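Mornstead Compares Robot Hands in Simulation Before Buying

Tuesday, October 25, 2022

The Mornstead laboratory has completed the first stage of its comparison of robotic hands for kitchen work. Sumaiya Nanayakkara, who directs the study, discussed the method and early findings at the laboratory's Eltulwood office.

The stage was carried out in simulation. Two arms were set at a kitchen counter and given tasks with ordinary items such as pans and plates. "A purchase of this kind commits us for several years," Nanayakkara said. "We wished to know how each hand behaved with a pan handle before we signed anything."

Two designs were considered: the Hamdan, a multi-fingered hand, and the Brirkico, a parallel gripper with two flat jaws. Each was assigned 200 trials under the same controller.

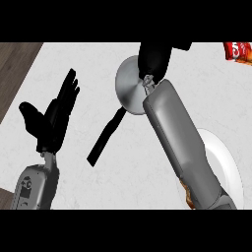

Nanayakkara said that the controller required more attention than the hands did. It was first run at 30 updates per second, and the fingers often closed late. "We had blamed the hand in August," she said. "The fault was in our own settings, and those trials had to be repeated."

According to Nanayakkara, the Brirkico was the easier of the two to program and performed well on plate rims. The Hamdan held long handles more securely, although it failed nine times when the approach came from directly overhead. She declined to name a preferred product.

Asked whether simulated results could be trusted, she was cautious. "Contact and friction are approximations. I would not accept a ranking from simulation alone."

Physical trials with both designs are to be held in Room 1029, using the same tasks and scoring sheet.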